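Parking a heavy skillet on a cutting board: OK for the board and the counter?
Home Help > Kitchen > Counters and Surfaces
Posted 22/06/2019

tilebacksplash
I rent an apartment in the Modgate building. The counter is white with a gray marble pattern. The lease inventory lists it only as "worktop, renewed 2005" and gives no material. The manager has no paperwork on it either.

There is no free space beside the stove, so a pan coming off the burner goes onto the cutting board in the middle of the counter, next to the toaster oven and the toaster. The board is rectangular with a groove around the edge. I have no trivet. The pan is a black cast-iron skillet, 12 inches across the rim, and I use it most evenings.

I need to know whether the board gives the counter enough protection from heat, and whether the board itself will fail. Also whether the baking tray should be kept somewhere else. At the moment I lean it on edge against the side of the board. 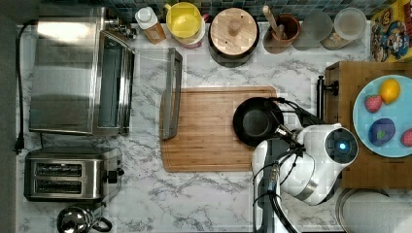 Replies, oldest first

Plelley
Short version: a board is an acceptable rest for a warm pan and a poor one for a pan straight off high heat.

Wood and bamboo conduct heat slowly. A pan put down for a minute will mark the board before the counter notices. A pan left until it cools is different, as the heat works through and has nowhere to go if the board sits flat. Boards are also usually glued up from strips, and repeated heating opens the joints.

The counter matters more. Three possibilities:

Laminate. Surface tolerates brief heat, but the glue underneath softens. Look for a seam or a dark line at the front edge.
Engineered stone. Resin-bound. Can discolor or crack from sudden local heat. The pattern normally continues through the edge.
Real marble. Handles heat well enough, though a fast change of temperature can still crack it. It feels cold to the hand, and a drop of lemon juice will etch it, so do not test with that in a rental.

Check the underside at the sink cutout or behind a drawer. Particle board there means laminate.

The tray can stay on its edge if it doesn't slide. I would move it before setting down anything heavy. If the board shifts, the tray falls.

Caveck
just buy a trivet

tilebacksplash
Checked behind the top drawer: particle board, so laminate. Thank you.

One thing I left out. The board has a stepped recess inside the rim and I have been setting the pan down off-center, toward one corner. Does that matter? The base of the pan then sits partly near the step, and I don't know if an uneven contact area is worse than full contact. The board is also usually turned at an angle to the counter edge, so that I can get at a free corner. 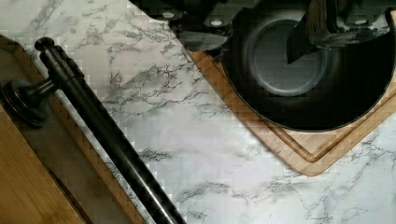
Finbarr Rafferty
Off-center is fine for heat and bad for balance. If part of the base bridges the step, the pan can rock, and a skillet that size with a long handle already carries weight to one side. Set the base fully inside the recess or use the flat reverse of the board, if it has one. Contact over the whole base does heat the board more, but it spreads the load evenly and a small scorch is cheaper than a dropped pan.

On laminate I would raise the board. Stick-on silicone feet 2 mm thick leave an air gap, and air does more for you than extra wood. Use one at each corner and wipe the counter with alcohol first, avoiding any seam. Don't glue them, or you will not be able to turn the board over.

I disagree with Plelley on the minute. My own board, a Tóth, darkened in well under that from a pan used for searing. For anything over medium heat, turn off the burner and leave the pan on the stove for around 2 minutes, then move it. Oil the board when it looks dry and stop using it under pans once you can feel a ridge between the strips.

tilebacksplash
The reverse is flat, so I will put the feet on the grooved side and use it that way up. Marking this as solved.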